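Wer zahlt für den Tarifvertrag der anderen?

Vor ein paar Wochen saß ich mit Rosalba Guerra in der Küche der Betriebsratsräume von Andden, und wir stritten uns bis halb sieben abends über eine Zahl. 569. So viele Leute sind dort in der Gewerkschaft, bei insgesamt 1.386 Beschäftigten. Wer gern mit dem Taschenrechner spielt, kommt auf gut zwei Fünftel, und für einen Logistiker ist das ja wirklich ordentlich! Rosalba findet es trotzdem zum Haareraufen. Die Lohnerhöhung vom letzten Jahr haben nämlich alle bekommen.

Das alte Trittbrettfahrerproblem also. Ich gebe zu, dass ich bei dem Wort immer ein bisschen zusammenzucke, denn ich bin selbst jahrelang mitgefahren. Mein erster richtiger Job war in einer Druckerei mit Haustarif, ich bekam Weihnachtsgeld, freute mich und fragte mich keine Sekunde, woher das kam. Eingetreten bin ich erst, als der Laden verkauft werden sollte und ich Angst hatte. (Ja, ich weiß.)

In Deutschland gilt ein Tarifvertrag rechtlich erst einmal nur für Gewerkschaftsmitglieder, sofern auch der Arbeitgeber tarifgebunden ist. In der Praxis zahlen die meisten Arbeitgeber ihn freiwillig an alle, sonst würden die Leute ja scharenweise eintreten. Dagegen haben sich manche Gewerkschaften etwas einfallen lassen, nämlich die Vorteilsregelung – ein kleines Extra, das nur Mitglieder bekommen. Mal sind es freie Tage, mal ein Zuschuss zur Rente, mal schlicht Geld.

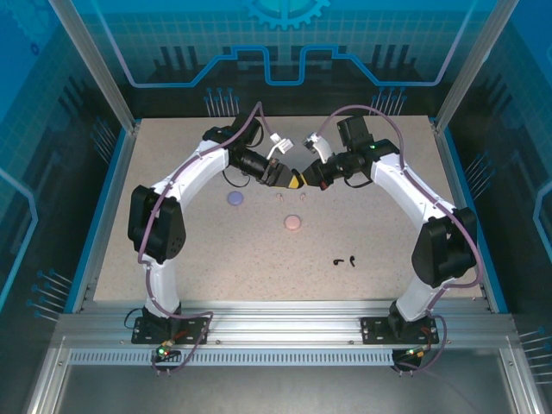
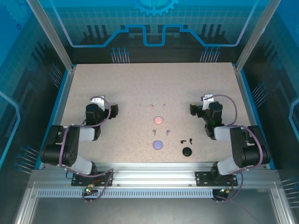 Zwei weiße Roboterarme an einem beigen Arbeitstisch

Bei Tedesco, einem Zulieferer mit zwei Werken und einer sehr guten Kantine, gibt es so etwas seit Juni. 100 Euro im Quartal, nur gegen Mitgliedsnachweis. Lino Vitale hat das mit ausgehandelt, und als ich ihn anrief, war er erst mal bester Laune. Die Eintritte seien gekommen, sagte er, und zwar aus Abteilungen, in denen vorher niemand auch nur einen Flyer genommen habe. Dann wurde er leiser. In seiner eigenen Schicht reden jetzt zwei Kollegen nicht mehr miteinander, der eine drin, der andere aus Prinzip draußen.

»Ich wollte Leute gewinnen«, sagte er, »und jetzt rechnen sie mir vor, ob sich das lohnt.«

Der Satz hängt mir nach. Wer wegen 100 Euro eintritt, kann wegen 100 Euro auch wieder gehen. Andererseits: Warum sollte jemand nicht rechnen dürfen? Der Beitrag ist echtes Geld, und wer mit zwei Kindern in Teilzeit arbeitet, braucht von mir keinen Vortrag über Solidarität. Ich kenne auch genug Leute, die aus ziemlich profanen Gründen beigetreten sind und heute jede Tarifkommission aufmischen.

Rosalba hält von den Extras wenig. Sie macht es bei Andden auf die mühsame Art, mit Gesprächen, 15 Minuten vor Schichtbeginn, immer am selben Tor und auch im Regen. Sie fragt nach den Dienstplänen, nach der kaputten Lüftung, nach dem Vorarbeiter, der nie grüßt. Vom Beitritt redet sie oft erst beim dritten oder vierten Mal. Das dauert natürlich ewig, und die Gewerkschaftssekretärin hätte gern schnellere Zahlen. Aber ausgetreten, sagt Rosalba, sei von denen bisher kaum jemand.

Und dann gibt es noch Fälle wie Skemgate, wo es gar keinen Tarifvertrag gibt, auf den man aufspringen könnte. Dort wird gerade erst ein Betriebsrat gewählt, und über Mitgliederboni zu streiten käme den Leuten vermutlich vor wie Luxus. Eine Beschäftigte schrieb mir, sie wäre schon froh, wenn ihre Überstunden stimmten.

Ich bin inzwischen bei einem vorsichtigen Sowohl-als-auch gelandet, was Rosalba feige findet. Ein Bonus darf sein, finde ich, solange er klein bleibt und solange am Tor trotzdem jemand steht und zuhört. Im Herbst wird bei Andden wieder verhandelt, und Lino will vorher mal vorbeikommen. Ich bringe den Kuchen mit.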